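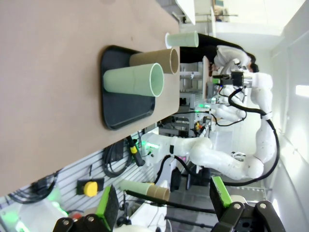

Cups on the tray at the cell in Ulanport, with the second arm at work behind.

The green pads wear out first. Kulsoom Ghumman keeps a drawer of them at the Bitel lab in Ulanport, and she changes a pair when the cups start to slip. A new pad has a fine grain you can feel with a thumbnail. A worn one feels like the back of a spoon.

"People ask about the motors," she says. "The motors are fine. I spend my mornings on rubber and cables."

The cell handles cups: picking them up, standing them upright, nesting one in another. It is dull work for a person and hard work for a gripper. A paper cup on its side rolls when touched and buckles when squeezed. Ghumman set the grip force by hand over most of July, going down in small steps until the rims stopped creasing. The setting she ended up with is written on tape inside the cabinet door, next to the job number, 2791.

Each pad change takes her 4 minutes. She backs out the screws, wipes the finger with alcohol, seats the new pad and closes the gripper on a steel gauge to check that both sides meet. After that she runs 50 picks at half speed before she lets it go faster.

Cables get a check every 600 hours. The long one that follows the arm has to have enough slack for the wrist to turn all the way over, but a loop that hangs too low will catch on the tray. Vilhjálmur Damgaard, who built the cell for the integrator Hallgrímsson, routed it three times before he was happy. He still comes by to look at it.

"You can't see a bad cable," Damgaard says. "You see a joint that hesitates, and then you go looking."

He and Ghumman disagree about the tray. He would like it bolted down. She prefers to move it a little each week, so the arm doesn't get used to one spot — the software comes from Pludosov, and she wants it tested properly. For now the tray stays loose. The next full service is set for 1st October, and the bolts are on Damgaard's list again.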